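I have been told three times this year that beige is over. The people at Zestthorpe, who sell paint at prices I associate with dental work, say we should all be living inside something called Wet Fern.

My friend Veerle went along with it. Her kitchen is now the color of a pond, and she eats in the living room.
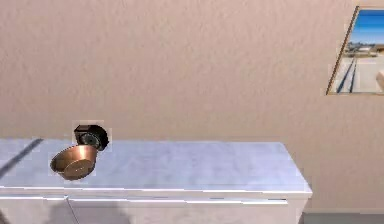

Beige wall, white cabinet, a bit of sky in a frame.

I'd like to speak up for the dull wall. It asks for very little - a wipe in October, maybe a picture hung on it. It has never once made a guest say "Oh, brave."

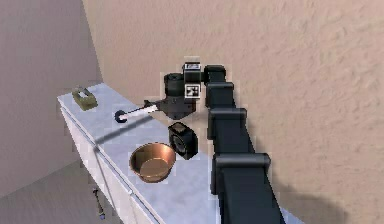
The other argument is money. Veerle got a quote to go back to plain walls, and it came to $319 before the primer. Wet Fern, I'm told, needs a lot of primer. She is thinking it over, in the living room, with a sandwich.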